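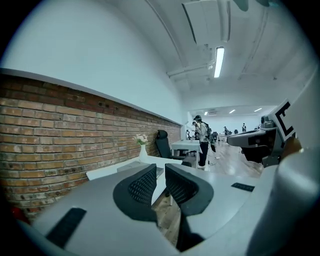 The slow slip at Skorkthorpe

How a worn finger pad and a missing check cost one robotics workshop 682 recordings

The first sign of trouble was a vase that would not stay put. A robot arm at Drernico's workshop in Skorkthorpe had been trained to pick up a light object from a table, carry it a short way and set it down. It closed its fingers, lifted, and let the thing slide straight back through them. It did the same on the next try, and on most of the tries that followed.

Rosimeire Caldeira, who runs the recording floor, assumed the arm was at fault. Her team changed the motor in the wrist, then the cable behind it, and lost four working days in the process. The arm was fine. It was copying what it had been shown.

The showing is done by people. At Skorkthorpe they work with hand-held grippers, each with a pair of black fingers at the front and a camera looking out over them. A person carries out a task with the tool in hand, the camera records it, and the position of the gripper is worked out afterwards. A learning program then takes in the lot. By the spring Drernico had a set of 4,000 recordings of table-top tasks, made for a customer called Puvby, which wanted arms to tidy shared offices.

The fault lay in the pads on the inner faces of the fingers. They are textured to give grip, and they wear. On one gripper the left pad had also begun to come away from its backing, so that it shifted under load before it held. A person feels that at once and squeezes harder, usually without thinking about it. The recording shows the fingers closing to a certain width and the object going up. It doesn't show the extra force in the hand.

"We had people correcting for a bad pad all day long and doing it beautifully," Caldeira says. "Every one of those recordings was marked as a success. They were successes. They just weren't any use to a machine."

A second problem sat on top of the first. The opening between the fingers is measured from the camera view, and the software needs a zero point, taken with the fingers shut. Operators were meant to take it at the start of each session. The prompt for this had been dropped in a software update in February, and since the tool went on working without it, the step was gradually forgotten. With a loose pad and an old zero, the recorded width was wrong by a few millimetres, and always in the same direction. The arm was being told to stop closing too early.

With a heavy mug this made little difference, as the fingers caught under the handle. With anything slim and smooth it was enough to drop the object.
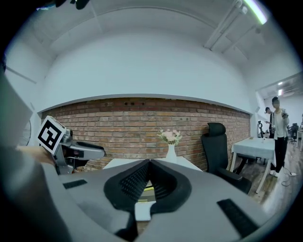 Finding the bad recordings took longer than finding the cause. The grippers had been shared out each morning from the same shelf, and the log said which person had made a recording but left out which tool they had used. Caldeira's team had to go back through the video and look at the fingers themselves, checking for a raised edge on the left pad. It was slow work, and two people did most of it between other jobs. They finished on a Sunday.

The count came to 682. All of them have been taken out of the training set. A further group, where the pad couldn't be seen clearly enough to judge, has been kept apart and won't be used until the tasks have been recorded again.

No one was hurt, and nothing worse than a vase was at risk. Caldeira is wary of leaving it there. Puvby had planned to try the arm in a working office, with staff walking past, and one of the jobs on its list was clearing hot drinks. The trial was put back by 6 weeks. She thinks it should have been put back sooner, when the first drops were seen, instead of after the wrist had been taken apart.

Some of the changes are very simple. Each gripper now has a number, and a session can't be started until the number has been entered and the fingers closed for a fresh zero. Pads are pulled by hand before use – a firm tug on each side – and swapped if they move. Zabala, the small firm that supplies them, has changed the adhesive and now sends spares in pairs, so that a new pad never faces a worn one.

The operators have also been asked to say when a tool feels wrong. Several had noticed the loose pad weeks before and had worked round it, taking it for ordinary wear. There is now a box on the log sheet for this. In its first week it gathered complaints about a stiff trigger, a sore thumb and a camera mount that rattled. The mount turned out to have a cracked screw hole, and that gripper is off the shelf until a new part arrives.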